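Drucken | Als E-Mail senden

3.2 Ablageflächen und Gegenstandsgruppen

Erfasst wurden 84 Gegenstände auf 14 Flächen, getrennt nach Verbrauchsgut und Zubehör. Die Einteilung folgt Holub und Kuster.

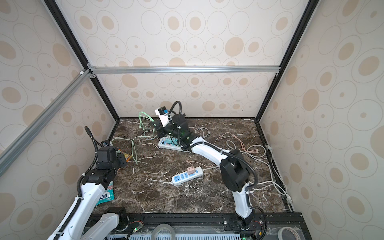 Verpackte Snacks zählen zum Verbrauchsgut. Sie werden meist am Rand abgelegt, wie die orange-gelbe Packung an der linken Tischkante. Ladezubehör bildet eine eigene Gruppe; Kabel und Adapter werden einzeln kodiert, auch wenn sie verbunden sind. 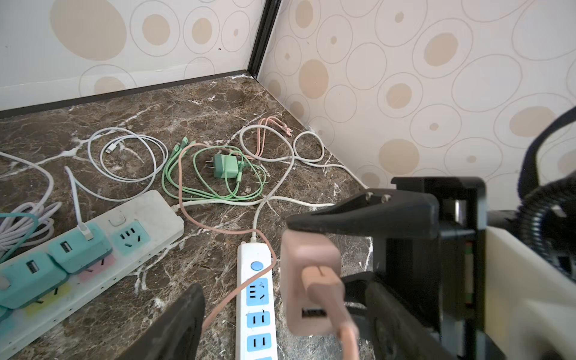

Abb. 2: Ladezubehör mit zwei weißen Steckdosenleisten auf dunkelbrauner Marmorfläche.

Drucken | Als E-Mail senden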